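# Unit 8: Words for bags, cases and how they close

Evening course, Pladthorpe – handout for the second hour
Teacher: Reginald Bellamy

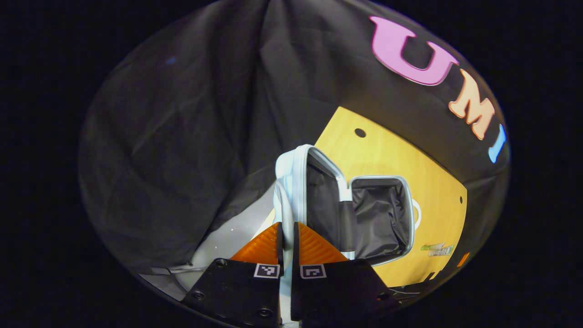
In the last lesson we learned words for clothes, and many students asked how to name the parts of things we carry every day. We begin with the word "case". A case is usually made to protect what is inside, and it often has some padding. The outside and the inside can look very different: the case in the photo is a pale gray with a soft look, but its lining is black and crinkled. Please learn the word "lining" well, because we will need it again for coats in January.

**Parts to know**

- **lid** – the part that opens. We say "lift the lid" or "the lid is up".
- **compartment** – a space inside for keeping things. A big bag may have 2 or more.
- **zipper** – the whole closing. The line of teeth with its cloth is the *zipper track*.
- **zipper pull** – the small piece we hold with the fingers.
- **piping** – a thin cord of cloth sewn along an edge. We also say "white-piped edges".
- **strap** – a long, narrow piece for holding or carrying.

**Be careful with these**

"Zip" is a verb and "zipper" is a noun. We *zip up* a case or *unzip* it. Do not say "close the zip of the case" in this course, although you may hear it in Britain.

"Open" can be an adjective or a verb. "The case is open" tells us how it is now. "The case opens on the side" tells us how it is made.

**Practice in pairs**

Choose a bag you have with you. Describe it to your partner in roughly 100 words, first the outside, then the inside. Your partner makes a drawing and does not look at the bag. Then compare – the position of the strap is often wrong the first time.

For homework, read the text about the Ornance luggage shop and underline each word from the list.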